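OK so our paper got accepted and I've been promising a thread for weeks. Here goes! It's about teaching a robot arm to load laundry, and mostly about one small change to how we record demos that helped way more than I expected.

Quick background. We train the policy by imitation: a person does the task over and over, we record what the wrist camera sees plus how the gripper moves, and the network learns to copy it. Pretty standard stuff by now. The annoying part is always the same: you need a mountain of demos and the thing still falls over when you move it to a new room.

We had 615 demos going into the summer. Four kinds of item, two washers, decent variety (I thought). In the rooms we recorded in, it was great. Then Florian Guérin ran it in a room it had never seen and it just sort of hovered over the basket like it was thinking about its life choices. I was crushed, lol

So we went back through the failures, and Annick Pruvost spotted the pattern before I did. Nearly all of them happened in the second before the grasp. Getting to the basket: fine. Carrying: mostly fine. Putting the item through the door: surprisingly fine. It was the "where do I close my fingers" moment that kept going wrong.

And if you watch our demos, that moment is tiny! A person who's good at this swoops in and grabs. There's maybe a blink of useful data in each recording and a whole lot of boring travel. We were paying for full demos and getting almost nothing on the hard bit.

The change: we started recording what we call "restarts." You do the approach, stop short, back off, come in again from a different angle, and do that 3 times before you finally grab. Same basket, same item, one recording. It feels super silly while you're doing it. Hervé Brunet said it looked like I was trying to pet a cat that didn't want it.

We collected 137 restart demos and mixed them in with the old ones. No new network, no new loss, no extra sensors. I kept the training setup frozen on purpose so I couldn't fool myself.
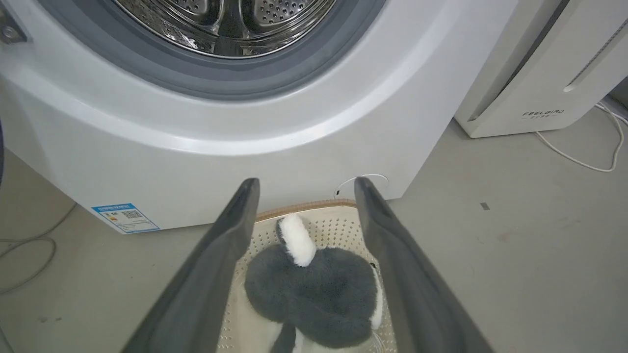
Soft, floppy stuff is where restarts help most, by the way. A folded towel has a pretty obvious edge to pinch. Something furry and curled up in a basket really doesn't, and the right spot looks different from every direction, so seeing it from several approaches in a row matters a lot.

Result: in the unseen room, failed grasps dropped by 44 percent compared to the same policy without restarts. I made Florian rerun the whole thing because I didn't believe it. Same story the second time, yay!

Stuff it does NOT fix: tangled sleeves, anything heavy, and closing the washer door. Door closing is still terrible. Please don't ask me about door closing.

Huge thanks to Lucienne Roussel for the Marnlow code we used to line up all the recordings, and to everybody who let me take over their floor space. Code and data go up in October, once I've cleaned up my awful variable names. Questions welcome, I'll be on here tonight!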